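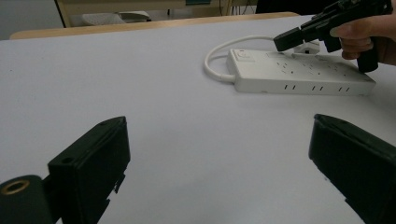

Gravora Asset Management launches short-dated corporate bond fund for European pension investors

Drorkby, 13 June 2026 - Gravora Asset Management has received regulatory approval for the Gravora Cenulero Short Duration Credit Fund, an actively managed fund investing in euro-denominated corporate bonds. Subscriptions open in July. The fund is intended for pension funds, insurers and other institutional investors.

The portfolio will hold investment-grade bonds with a remaining maturity of no more than five years. Interest rate duration is limited to 2 years at portfolio level. Exposure to a single issuer is capped, and bonds in currencies other than the euro are excluded. Derivatives may be used for hedging only.

Credit selection starts from a universe of 800 issuers, screened each month on leverage, interest coverage and refinancing needs. Issuers that pass the screen are assigned to analysts by sector. The analysts' internal ratings determine the maximum position size and are reviewed after each set of published results.

"Yields at the short end of the curve currently compensate investors for credit risk without requiring a view on long-term rates," said Rosalía Palacios, head of fixed income at Gravora. "We expect refinancing volumes to remain high, and that gives us a regular supply of new issues in the maturities we want."
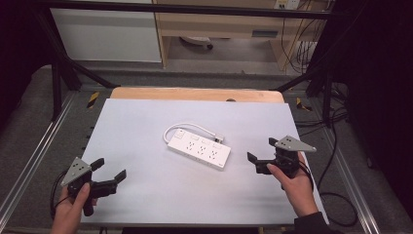 A white power strip and its cord on a pale board.

The fund will be managed by Tiago Mendes, who joined Gravora from Trevaskis Capital, where he was responsible for a range of money market and short-term credit mandates. He reports to Palacios. The credit team consists of 26 investment professionals.

The fund has an annual management fee of 31 basis points for the institutional share class. There is no performance fee. Units can be bought and sold on each business day, and orders received before noon are executed at the net asset value of the same day. Income is distributed twice a year; an accumulating share class is also available.

The prospectus and key information document can be requested from Gravora's client services department in Drorkby. The value of investments may fall as well as rise, and investors may not recover the amount originally invested.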